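Robots and Automation in Everyday Work
Handout 6: Notes on the Drotard demonstration
Prepared by Glykeria Manolakis for the discussion section

Read these notes before section and bring your own from the visit. If you missed it, borrow somebody's, preferably from a person who disagreed with you about it.

1. What we were invited to see

Drotard opened its lab to us for an afternoon in September. The invitation promised "household tidying by a general-purpose arm." What we got was a large display running a simulation, with Ecaterina Ilie at the keyboard and Tegan McKinnon giving the talk. The control software is called Rakena. The physical arm was in another building and we did not see it move.

I have no complaint about simulation as a method. You can run a task all night and break nothing. My complaint is with the invitation, and with the slide that said "the robot cleans the table" over footage of a rendered table. When you write up a demonstration, your first sentence should say what kind of thing was demonstrated. Several of the draft reports I have read so far leave it out.

2. The cloth

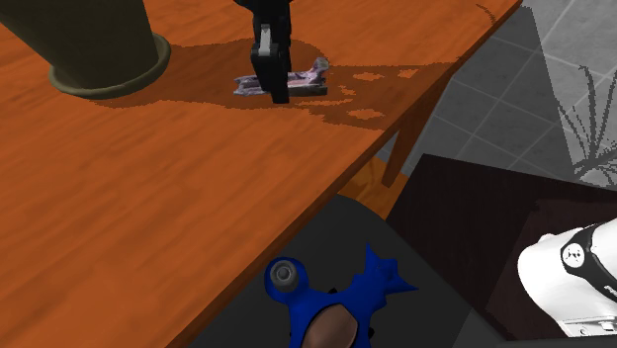 Cloth is a hard case in manipulation and has been for a long time. A mug keeps its shape when you pick it up. A cloth does not, and so the software can't store one shape and look for it again. A simulator has to decide how fabric bends, how it slides over itself, and how much it sticks to a gripper, and every one of those decisions is a number somebody typed in. With the black gripper down on the middle of that bunched purple cloth, the question to ask is which of those numbers were measured from real fabric. Trudy Quinlan asked it. The answer was that the values were "tuned until they looked right." Write that down. Looking right to an engineer and behaving right under a real gripper are two separate claims, and only the first was made.

Note also what counts as success. In Rakena, a grasp is scored as good if the cloth leaves the table and stays off it for 4 seconds. Folding is not scored. Neither is putting it anywhere useful.

3. The figures we were given

Runs reported: 134
Table layouts used: 9
Layouts held back for testing: 4
Kinds of cloth: not stated

Sarla Ahuja wanted to know whether the held-back layouts used different objects or the same ones moved. Tegan said the same ones moved. That is a fair test of whether the arm can cope with a cup being somewhere else. It says very little about a kitchen it has never met.

We were not told how many runs were thrown out before the count began. Ask this at every demonstration you attend. The answer is sometimes zero, and then you have lost nothing by asking.

4. The cluttered table

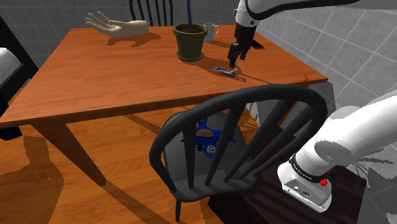
Fig. 2. Rendered table with a model hand, flower pot, mug and crumpled wrapper; gripper just above the tabletop.

The second part of the talk was on clutter. "Tidy the table" sounds like one instruction, but it hides a pile of judgments. The wrapper is trash, presumably. Is the flower pot clutter, or does it live there? Should the mug go to the sink or stay by the person who may want it? Rakena settles these with a list written in advance: this object goes, that object stays. The list works well for the objects on it.

The model hand deserves a paragraph in your report. Drotard's handout (the Ditiner sheet, page 2) says the system "respects human presence." I asked what Rakena does about a hand on the table and was told it is treated as an obstacle to be avoided. Fine. But a hand that lies palm up with its fingers a little spread is a very cooperative obstacle. People reach for things. They change their minds halfway. If the only hand tested is one that stays put, "respects human presence" should be cut down to "plans around a fixed shape."

Then there is the chair in front of the table, with a blue cloth on the seat and a few small things on top of it. Does tidying the table include the seat? Two people at Drotard gave me two answers, so I would treat the scope of the task as undecided.

5. In fairness

Ecaterina answered everything she was asked and did not pretend to know what she didn't. She also reran a layout at our request, with no warning, and let us watch it to the end. Plenty of open days would not have allowed that. The planning around the furniture looked careful to me, and I would be glad to see the same software on the real arm.

6. For your report

Two pages. State what was shown, what was claimed, and where the second goes further than the first. Quote the claim exactly. Do not use "intelligent" or "understands" unless you are quoting.

Compare at least one claim with the Clarenis reading from Handout 5, especially the part on choosing what to score.

Reports go in the box outside my office by 4 p.m. on the day before section.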